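Can a Machine Do It Yet? Frequently Asked Questions

Last updated 13 Jan 2024

We get a lot of mail asking whether robots are ready to take over the boring parts of life. Most of it comes from people who have just watched a very good video. These are the questions that come up most, with the answers we give when we have time to give them properly. Nerea Montes wrote the parts on houses and Josée Sawatzky wrote the parts on shops and back rooms. Where they disagreed, we went with whoever was more tired.

Who are you, and do you sell robots?

Clisasari is a small outfit that tests chore machines and writes up what happened. We don't sell them, rent them or install them. Makers lend us units, we send them back (cleaned, usually), and the write-up goes on this site whether they like it or not. Readers pay for the newsletter, and that covers the rent and the replacement mugs.

What counts as "doing" a chore?

The chore has to be finished by the machine, start to end, in a place that wasn't tidied up for its benefit. If a person has to lift the chairs, turn the socks right side out or stand by to rescue a spoon, then the machine is helping, and we score it as help. Help is fine. Help is most of what the rest of us offer around the house too.

Can a robot vacuum be trusted with the whole floor?

Yes, if your floor is mostly floor. The good ones map a room, cross low thresholds and find their way home. Phone cables are still a problem. So are rugs with tassels and any surprise left by a dog. Nerea ran a loaned Soler for a month in a house with one toddler, and her log lists the sofa skirt as the main cause of death.

Can anything fold laundry?

Slowly. A machine will fold a towel that has been laid out flat, and it will do it well enough that your mother-in-law would have to look for something to say. Hand it a basket straight from the dryer and things go downhill. It has to find one item in a tangle, work out what the item is, find two corners and pull. Fitted sheets remain unsolved, by machines and by us.

Our last laundry test was 297 items from real baskets. We stopped it when the machine had spent longer on a pair of tights than either of us has ever spent on a pair of tights.

What about dishes?

You already own a dish robot. It's the box under the counter, and it is excellent. What people mean by this question is loading and unloading it, and that's harder. Arms can place plates in a rack when the plates all match. They struggle with wet glass, which is slippery and also hard for a camera to see, and with the lid of whatever you took to the potluck. Ask us again in October.

Can a robot cook dinner?

It can stir. Several can stir on a schedule and drop in ingredients you have already chopped, weighed and put in little cups. By the time you've filled the little cups, you may find you have cooked dinner.

Aren't warehouses fully automated by now?

Parts of some of them are. Those are the parts that get filmed. Big sorting lines run on belts, tilting trays and fixed scanners, and they move an astonishing amount of stuff with very few hands on it. The catch is at the two ends. Somebody generally has to put the parcel on the belt with its label facing a way the scanner can read, and at the other end somebody has to get it off again and into a shop, a van or a corner.

A large share of parcels also pass through places with no belt at all. Think of the counter at the back of a corner store, or the room behind a mail shop. These places get a pile and a scanner.

Surely scanning a barcode is the easy part?

Reading the barcode is very easy. A machine does it, and has for decades, and it's in your hand going beep. The rest of the job is getting the barcode and the machine to look at each other. Josée timed herself at Skellthorpe, the pickup shop that puts up with our tests, and the beep took up next to none of it. She spent her time picking up, turning over, turning over again, smoothing a wrinkle out of a label and working out which of two barcodes was the one that mattered.

At a pile, the work is one parcel in the left hand, tipped up so the label shows, and the scanner in the right with its red line laid over the code. Then the next one. The pile has cardboard boxes, soft plastic mailers, something long in bright green wrap and boxes with "4-3" or "2-3" put on in marker. Two kinds of code, then, one for the scanner and one for anybody who can read handwriting.

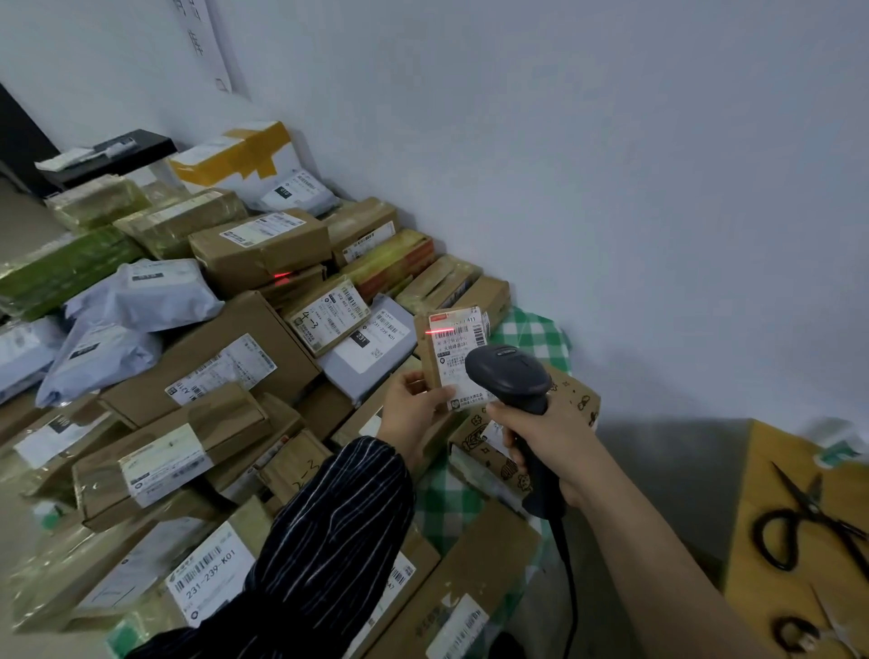
Why can't a robot arm just do that?

It can do some of it. Arms are now pretty good at taking boxes out of a bin with a suction cup. A firm, dry cardboard box with a flat top is about the nicest thing you can offer one. Trouble starts with the mailers. A plastic bag with a sweater in it sags when lifted, the label folds in on itself, and the suction cup may come away holding nothing and looking pleased.

Then there's the order of things. A person takes the box that won't bring the others down. You don't think about it, you just know that the one at the bottom is holding up its neighbors. Machines can be taught a version of this, but the version gets shaky when hard boxes and soft bags are mixed together and half the labels face the wall.

How did your parcel test go?

We ran 520 parcels past the Volholm arm in the back room at Skellthorpe over two days. With stiff boxes it kept a steady pace, though not one that would worry Josée. With bags it needed a person often enough that the person stopped sitting down between calls. It never damaged anything, which we were glad of, and it once scanned the same box 2 times with great confidence.

We also tried it with two arms, one to hold and one to scan, on the theory that people do it that way. The second arm mostly waited for the first. Anyone who has moved a couch with a brother will know the feeling.

Would it help if people were neater about the pile?

Enormously. Put every parcel on a shelf, label out, with a gap on each side, and today's machines could do a respectable job. You'd need a person to do that, and if they've already picked up every parcel and turned it label out, they might as well scan it.

Is a faster scanner a better buy than a robot?

For a small shop, nearly always. A cordless scanner that reads crumpled labels from a bit farther off will save more minutes than any arm we've tested. So will a table at a decent height. Josée would like it known that nobody has ever asked her to review a table and that she's available.

What did the robot cost to run?

The loan was free, so we can only tell you what we kept track of. Getting it set up, taught and untangled ate two full working days before the first parcel. Our logs for the whole project, houses and shops together, came to 2652 entries, and the word we used most in them was "again."

Will these machines take my job?

If your job is moving identical boxes from one fixed spot to another, a machine may already be doing it somewhere. If your job includes the words "whatever turned up this morning," you have longer. We don't do predictions by year. We did one once and it's still on the internet.

Which chore should I hand over first?

Floors, then the lawn if it's flat and fenced. Windows if they're big and you don't mind round patches of clean with dirty corners. Leave anything made of cloth for later.

Can I send you a chore to test?

Please do. Use the form on the contact page and tell us what it is, where you do it and what goes wrong on a bad day. The bad day is the useful part. We can't accept actual laundry by mail, and we'd be grateful if the person in question would stop.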